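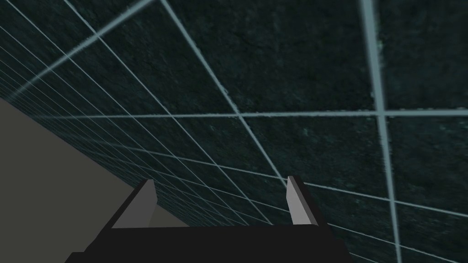
Azulejo verde-escuro, junta clara.

Outubro, caderno da oficina de apoio a projetos comunitários

Manhã toda na papelada da segunda ronda de subvenções. Chegaram 5 candidaturas, 3 completas. Às outras duas falta a ata da assembleia, e sem ata o processo não entra. Telefonei para Perron às 9h20 e prometeram mandar a deles ainda este mês. De Lanbridge não atendeu ninguém, tentar outra vez depois do almoço.

Projeto das galinhas poedeiras (grupo de mulheres de Perron): o orçamento está bem feito, mas a ração foi calculada só para o primeiro ciclo. Refiz a folha com dois ciclos e a margem encolhe bastante. Continua viável se venderem os ovos diretamente à escola e não ao intermediário. Falar com a Flor Villca, que acompanhou o grupo no ano passado e sabe se a escola paga a tempo. O galinheiro está orçado para 40 aves. Não deixar crescer antes de haver compradores certos.

Projeto da farinha de mandioca (Brindeck): pedem um ralador a motor e um tacho novo. O ralador percebe-se. O tacho que têm foi reparado há pouco tempo, segundo o relatório da visita, e eu tirava-o do pedido ou passava-o para a fase seguinte. Falta dizer quem fica responsável pelo combustível. Na ronda anterior foi isso que parou a máquina de Lanbridge durante a época das chuvas.

Projeto de costura (Lanbridge): chamaram-lhe Flamby, não sei porquê, e o nome já está nos formulários, portanto fica. Querem fazer fardas escolares e redes. Pedem 2 máquinas. O espaço é cedido pelo conselho da aldeia mas não há nada escrito. Pedir uma declaração simples, assinada, com prazo.

14h15. Lanbridge atendeu. A ata existe, está no caderno da secretária do grupo, vão fotografar e enviar. Expliquei que têm de se ver as assinaturas todas.

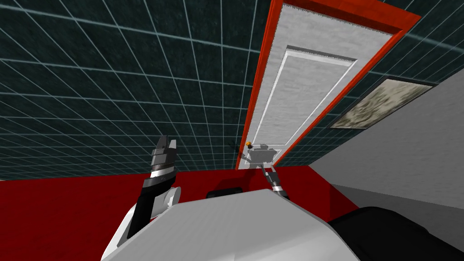

Sala para a formação em contabilidade básica: continua por decidir. A Sylvie Fehr prefere fazer as sessões em Brindeck, porque as participantes de Perron também lá chegam de barco sem dormir fora. Eu preferia duas sessões mais curtas, uma em cada aldeia, mas isso dobra o transporte e a verba não chega. Para o exercício do inventário ela quer começar por coisas que toda a gente reconhece numa divisão, uma porta branca com aro vermelho, um quadro na parede, azulejos, e pôr cada uma numa linha com estado e valor. Só depois se passa às galinhas e aos sacos de ração. Pareceu-me bem. No ano passado começámos logo pelo livro de caixa e metade do grupo perdeu-se na coluna do saldo.

Material a levar: cadernos quadriculados, esferográficas, calculadoras (ver pilhas), cópias do modelo de recibo. O modelo antigo ainda tem o campo do número fiscal no sítio errado, usar o corrigido.

A Flor respondeu ao fim da tarde. A escola paga, mas com um mês de atraso. Acrescentei esse mês à folha de tesouraria de Perron e o fundo de maneio tem de subir um pouco. Mandar a folha à Sylvie antes de falar com o grupo.

Pendente: declaração do espaço (Lanbridge), combustível (Brindeck), ata (Perron).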